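Ticket #527 - Left hand stalls on gear pickup
Project: Grernside (two-arm bench build, Catacutan shared workshop)
Status: Open, again
Opened: Wednesday, February 25, 2026

Left hand gets to the blue gear on the task board, curls over it, and then has a long think. Controller throws a grip timeout and both arms hold position until I clear it.
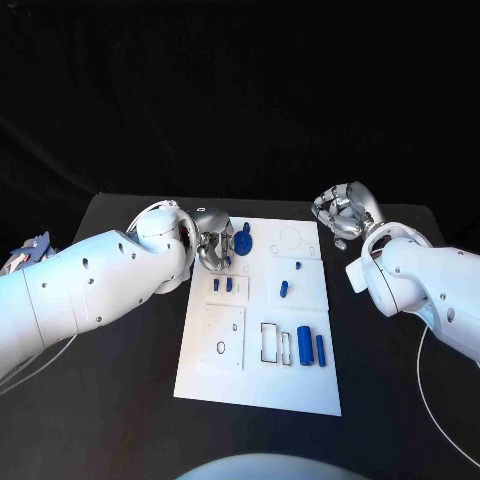
Right arm is fine. Right arm is always fine. It has been told to park above the board with its fingers curled and it does so beautifully.

Setup
Initz controller, firmware 3.
Claltina hand driver, stock settings except the grip timeout, which I raised in October and then forgot I raised.
Same taught positions for gear and pegs as last session.

Log

Entry 1. Power cycled everything. Same fault. Felt better, though.

Entry 2. Ran the left hand open and closed in the air, 42 cycles, no timeout. So it can close on nothing all day long.

Entry 3. Swapped the left and right hand connectors at the controller. Fault stayed with the left hand. Swapped them back. Then swapped them back properly.

Entry 4. Checked the cable at the left wrist. Wiggled it through the full bend while reading the finger current. Steady. I was rooting for the cable.

Entry 5. Moved the approach point up a hair. Two clean pickups, then a timeout on the next try. Current log shows the index finger loading up early, nearly 106 percent of its limit, while the others are still closing. My guess is it's landing on the teeth of the gear and pushing straight down.

Entry 6. Rotated the wrist a few degrees so the fingers should come down on the peg on top instead. Five for five. Not closing the ticket. I closed the last one at five for five.

To do
Re-teach the gear position with the new wrist angle.
Put the grip timeout back to stock.
Tape down the right arm cable before I catch a sleeve on it.
Run the full board, pegs included, and post the log under this entry.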